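Imprimir | Enviar por e-mail
Início > Edições > Setembro > Artigo completo

3. Montagem e manutenção da célula de dois braços

3.1 Disposição da mesa

A célula de Hodholm foi montada para uma tarefa que parece modesta e que nos deu um prazer enorme resolver: separar e reunir pequenos componentes eletrônicos com dois braços que partilham a mesma área de trabalho. Os cabos e conectores são flexíveis, leves e teimosos, e quase tudo o que se aprende com peças rígidas precisa ser revisto. A primeira versão da mesa, desenhada por Wayne Hulme, tinha as bandejas em linha. Os braços se cruzavam o tempo todo, e perdíamos mais ciclos com paradas de segurança do que com falhas de preensão.

A disposição atual é simétrica. Uma bandeja central de aço inoxidável recebe o conjunto misto, e as bandejas amarelas ficam dos dois lados, ao alcance do braço correspondente. Cada braço só entra na zona central depois de reservar o volume no controlador, uma regra simples que reduziu as paradas a um nível que nos surpreendeu (ver seção 4). 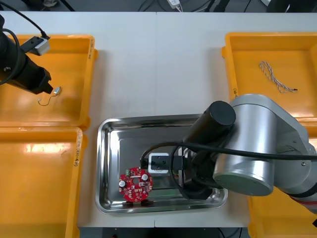
Figura 1. Os dois braços sobre a mesa, com a bandeja de aço entre as bandejas amarelas.

O roteamento dos cabos do punho foi o ponto que mais trabalho deu, e também aquele de que mais nos orgulhamos. Um cabo curto demais puxa a garra nas rotações extremas; um cabo longo demais varre a mesa e arrasta os fios leves. Siham Hattar testou 14 percursos antes de chegarmos ao atual, com folga suficiente para o punho girar por completo. No braço da direita da Figura 1, o cabo preto grosso dá a volta no punho e segue em direção à base, e convém conferir essa volta a olho nu antes de cada sessão. No outro braço o cabo preto faz uma curva em torno do punho e basta verificar se a garra desce até o fundo da bandeja sem esticar o cabo.

3.2 Rotina de verificação

A rotina foi escrita por Colin Mellor e revista por Natalie Fothergill depois dos primeiros 1.000 ciclos. Consta de 8 passos e é feita com os braços em modo manual, em velocidade reduzida:

1. Limpar as pontas dos dedos das duas garras com pano sem fiapos.
2. Abrir e fechar cada garra três vezes, ouvindo o atuador.
3. Conferir o aperto dos parafusos do flange.
4. Percorrer o cabo do punho com a mão, à procura de dobras.
5. Limpar o fundo das bandejas - resíduos de fluxo de solda alteram o atrito e confundem a estimativa de contato.
6. Levar cada braço ao ponto de referência sobre a borda da bandeja de aço e comparar a leitura com a da sessão anterior.
7. Conferir as marcas escritas à mão nas bordas das bandejas amarelas e reforçá-las quando estiverem gastas.
8. Colocar o conjunto de teste na bandeja central, com a placa vermelha redonda, o fio preto curto de conectores brancos, o cabo trançado azul e branco e o chicote de fios vermelhos, amarelos e pretos, deixando vazias as bandejas amarelas. 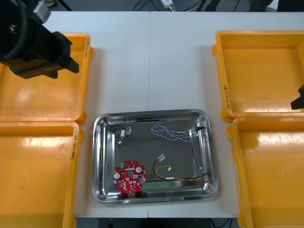
3.3 Reparo do atuador esquerdo

No ciclo 3.861 a garra esquerda passou a fechar com atraso. O registro de corrente mostrava um pico no início do curso, e a nossa primeira hipótese foi o redutor. Barry Bickerstaff desmontou o conjunto em uma tarde e encontrou algo bem mais simples (e, para nós, fascinante): um fragmento de isolante de cabo preso na guia linear. Depois da limpeza e de nova lubrificação, o pico desapareceu do registro.

Guardamos o perfil de corrente desse episódio e o usamos agora como assinatura de alerta. Quando o pico inicial ultrapassa o limiar, o controlador termina o movimento em curso, recolhe o braço e pede inspeção da guia. A equipe de Bristeck, que mantém uma célula quase idêntica, adotou o mesmo limiar sem ajustes. Resta saber se ele serve também para dedos mais longos, que alteram a carga sobre a guia - os ensaios com esses dedos já começaram e serão tratados em outro artigo.

Última atualização: setembro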